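Home News Projects Careers Contact
Search this site Enter keywords Go
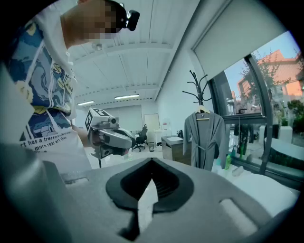 Garment Handling Work Enters Its Second Stage at Gumdale

The Losine project, which prepares robots to assist with linen and robe handling in hotel laundries, has entered its second stage at the Gumdale office. Staff from the Westdale laundry now divide their week between the finishing floor and the demonstration room, where they carry out ordinary handling tasks with a gripper in each hand. The recordings are used to train the robot arms planned for Westdale.

The current task is the hanging garment. A robe on a wooden hanger must be approached, held and moved without pulling it out of shape, and the coat rack was chosen for its curved hooks, which leave little room for the jaws. The marker cubes on the grippers allow the position of each hand to be followed throughout a recording. The target for this stage is 400 recordings.
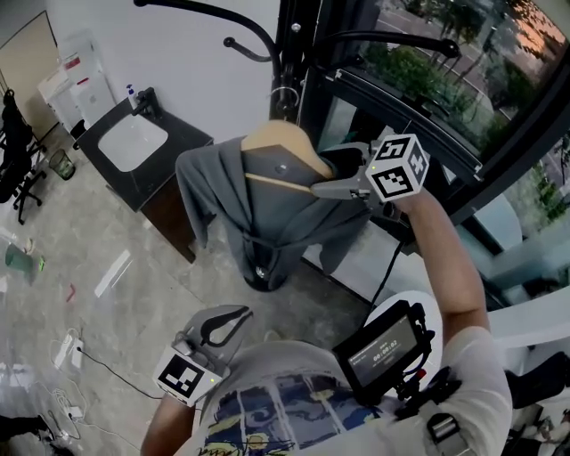
By Warrick Te Moana, Workplace Programs
Posted Jul 4, 2025

For the 30 employees of the finishing section, the project brings a change in duties. Under the agreement reached with Harawira, the equipment supplier, no position will be removed during the trial. Nine employees have completed the operator course and are paid at the operator rate for the hours they spend recording. Two of them will review recordings and mark those that should be repeated.

Employees have asked how the work will be scheduled once the arms are installed. Management expects repeated lifting from the racks to pass to the machines first, while inspection, mending and guest items will remain with staff. Several operators have also reported tired wrists after long sessions, and rest breaks have been lengthened accordingly.

The first arm is due at Westdale in October. Employees who wish to join the next operator course should give their names to their shift supervisor.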